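How to sort a mixed bin of brushes and utensils

Small household items that get tipped into one bin tend to stay there. The method below separates them by use and by how they are cleaned. It suits a metal or hard plastic bin with a flat floor. Allow an evening, plus drying time.

1. Spread the contents in a single layer. Nothing should sit on top of anything else if the bin is wide enough. Turn hairbrushes bristle side up so trapped hair is visible.

2. Take out anything that touches food. Forks, turners and slotted utensils go straight to the sink and are washed separately from the rest.
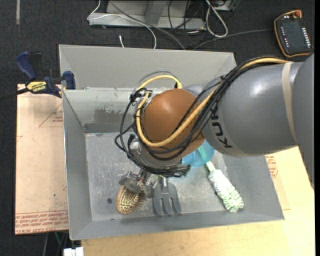 3. Group the brushes. Hair and body brushes form one group, cleaning brushes another. The two groups should not share a wash basin or a storage tub, whatever their colour.

4. Clean the hairbrushes. Lift hair out with the tail of a comb, working from the edge of the pad to the centre. A wood rim should be wiped with a damp cloth and never soaked. Dry the brush bristle side down on a towel.

5. Rinse the cleaning brushes in warm soapy water, shake them out and hang them by the handle. Replace any with flattened bristles.

6. Wipe the bin. Scuffs on bare metal are cosmetic and can be left. Dry the floor fully before anything goes back in.

Return only one group to the bin and label it.

197 shares | 2 comments

Akinyi Nyanda
Does step 4 apply to a cushioned pad with a vent hole? Mine holds water for days.

Howard Wainwright
Same problem here. I keep the pad out of the water and use a damp toothbrush on it.

Related
Drawer dividers cut to size
Descaling a kettle
Storing mops in a narrow cupboard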